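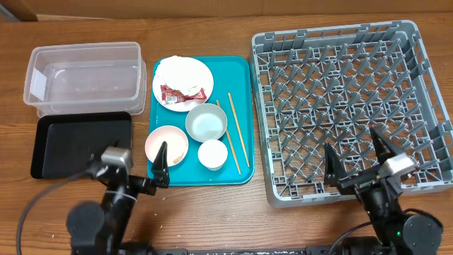
What does Altholm do?
We make side dishes that other people take credit for. Specifically, we cook, pack and deliver the trays of beans, greens, roots and grains that turn up next to the main course at lunches, receptions, retirement parties and family dinners across the county. Somebody else handles the roast.

About us

Altholm was started by Janaína Barros, who had spent most of her working life in restaurant kitchens, usually at the station farthest from the compliments. She made the mashed squash. She made the collards. She made a pan of corn pudding that sold out every night while the menu devoted four lines to the pork chop and one word ("sides") to everything she cooked.

So she left and rented a former print shop on Zondodar Street, which still smelled of ink in damp weather and had a loading door big enough for a truck she didn't own. The first order was for 155 portions of braised cabbage. The customer had meant to order 55. They ate all of it, or told us they did, and they have been ordering ever since with great care over the numbers.

The name Altholm came with the building. It was painted over the door, and repainting cost more than keeping it. We're asked fairly often if it is Danish. We have no idea.

The cooking

We have a short menu and we change it when the produce changes, plus once every October, when we are worn down by requests for sweet potatoes. There are two versions. One has marshmallows. We have opinions about this and have been asked by our sales desk (also Janaína) to keep them off the website.

Most of the vegetables come from growers within a morning's drive. The rice comes from much farther away, like everyone's rice. Our black beans are cooked from dried, overnight, with bay leaf and a lot of onion, the way they were cooked in the Barros house, and they are the one recipe we won't hand over. You can have any of the others. People write in for the green bean recipe and are let down by how short it is.

Leite is our dairy line, and calling it a line is generous. It's a creamed corn, a creamed spinach and a potato gratin, all made in the same corner of the kitchen by people who have made peace with grating cheese. The gratin takes two days. It can be ordered on one day's notice only by customers willing to receive a different gratin.

How ordering works

Smaller orders can go through the web form. For anything above 155 portions, please call, so we can ask about ovens. Many venues have fewer ovens than they believe. We deliver either hot or ready to reheat, and the reheating sheet taped to each lid has been rewritten several times to remove our more creative instructions.

Allergens are printed on every lid. The kitchen handles dairy, wheat, eggs and tree nuts daily, so if you need a strict guarantee on any of those we'll tell you to go elsewhere, and we'll give you a phone number.

Some figures, by request

Our biggest single day was 1715 portions, for three weddings and a school fundraiser. Our kitchen measures 990 square feet, and on that day it felt smaller. We own 675 serving spoons, which is fewer than we have bought. If you have one of ours (there's a small A stamped on the handle), leave it by the loading door and we'll say no more.

Who we work with

We cook regularly for offices, two hospitals, a rowing club and a long list of families who would prefer that their relatives not read this page. Desuteck, the company upstairs, has a standing lunch order and pays on time, and for that they get the corner piece of the cornbread.

Working here

We hire a few times a year, mostly cooks and drivers. Shifts start early, everyone gets fed, and the radio is chosen by whoever is peeling. Experience helps. So does a mild temper around parsnips. Send a short note through the contact form and tell us the best side dish you've ever eaten and where you had it.

Page last updated 19/03/2023. The menu is newer than that.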